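## 4. Workcell upkeep and calibration

### 4.1 Layout

The key-hanging cell was assembled in the living room of a furnished flat and kept there for the whole of the collection period. It consists of a single arm with a parallel gripper, an upright board carrying the target hooks, and a red plastic stool which serves as the pick surface. The arm is driven by the Orkura controller, and all episodes are logged through Wirano, our recording software. No attempt was made to clear the room of household objects. The cabinets behind the pick surface, with their toys, jars and ornaments, were left as they were so that the policy would be trained against an ordinary background.

The stool was chosen over a table for two reasons. Its seat is low, which keeps the wrist clear of its upper joint limit during the pick, and it can be put back in position by hand in a few seconds. Keys are placed on the seat in no fixed pose. The operator drops them from a small height and does not straighten them afterwards, except where a key has fallen across the hole in the seat, in which case the drop is repeated.

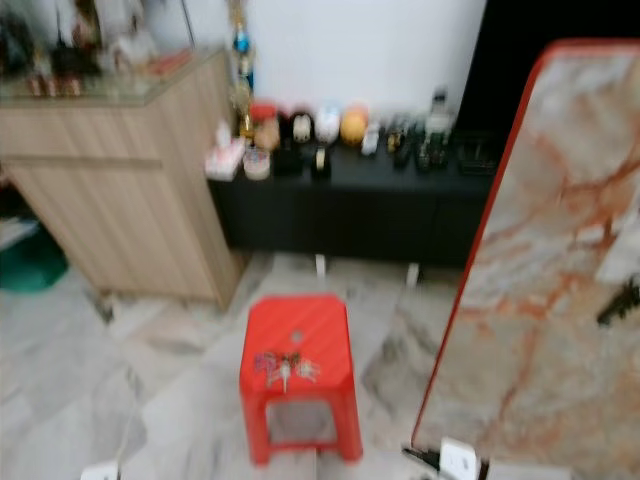 The position of the stool relative to the board is the largest source of variation between sessions. We did not fix it to the floor. The tiles are smooth and a light knock from the gripper is enough to shift the legs, so the pick pose is estimated afresh at the start of each episode and is not carried over from the one before. The board, in contrast, is assumed to be stationary within a session. Section 4.3 describes how this assumption is checked.

### 4.2 Board and hooks

The board is a large rectangular panel with a marble print, held upright. The print was kept on purpose. Its orange-brown veins are similar in width to a hook as seen by the head camera, and in early trials the hook detector (Nava, version 7) returned false positives along them. Covering the veins with plain card removed the fault but also removed most of the difficulty we wished to study, and the card was taken off again.

Three adhesive hooks are mounted in a rough row which rises slightly from left to right. Each hook is backed by a white patch. The patches were added after the bare adhesive began to creep under load, and they have the side effect of giving the detector a region of high contrast to search first. The left patch has been built up from several overlapping pieces of tape, as the left hook is the default target and receives the most contact. The other two are narrower.

Hook failure follows a regular course. The pad first turns by a few degrees, which moves the tip of the hook sideways and causes the key ring to catch on the outside of the bend. If the session is continued, the lower edge of the pad lifts. We therefore inspect all three hooks after every 20 episodes and replace any that can be turned with light finger pressure. A replaced hook is left unloaded overnight. Tape is renewed at the same time, and the new strips are pressed down from the centre outwards.

*Figure 3. The key-hanging cell, with the target hooks on the upright board and the stool used as the pick surface.*

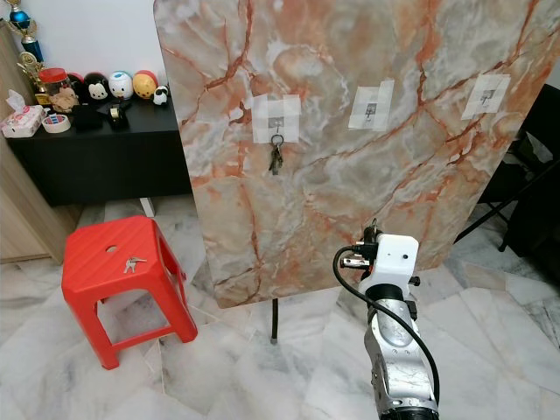 ### 4.3 Routine checks

The following checks are made before recording begins. They take less than a quarter of an hour when nothing is out of place.

1. Foot of the board support: pressed by hand to confirm that it sits flat on the tile.
2. Board pose: measured from three touch points with the gripper closed, and compared with the stored pose. A difference of more than 7 mm calls for a full recalibration.
3. Gripper fingers: wiped with a dry cloth, then opened and closed with no load while the motor current is logged.
4. Gripper cable: led along the arm with enough slack for the wrist to turn through its full range. The loop must not pass in front of the fingers.
5. Head camera: lens wiped, mount screws checked, exposure locked.

Item 4 was added in November. The cable had until then been tied close to the arm, and the connector at the housing worked loose under repeated wrist rotation. The symptom was misleading – the gripper reported a closed state while the fingers were still open – and two sessions were lost before the connector was examined. Tsz-kin Yang re-routed the cable in a wider loop and fitted a Loltavow strain relief at the housing. The fault has not come back.

Head camera blur proved harder to deal with. Frames taken while the head is turning between the stool and the board are often too blurred for the hooks to be located, and a shorter exposure raised the noise to a level which harmed the key segmentation. We kept the longer exposure and instead hold the head still before each pose estimate. Blurred frames remain in the released data and are not flagged.

### 4.4 Service record

The cell completed 513 episodes under the schedule given above. The finger pads were changed once, after about 3000 grasp cycles, a figure which includes the unloaded cycles of item 3. Wear was concentrated at the tips, where the pads close on the key ring, and appeared first as a shallow groove on the fixed side. A groove of this kind helps to hold the ring at first but later makes it difficult to release, since the ring is drawn back with the fingers as they open. Release failures of this type were counted as task failures in Section 5 and were not removed from the results.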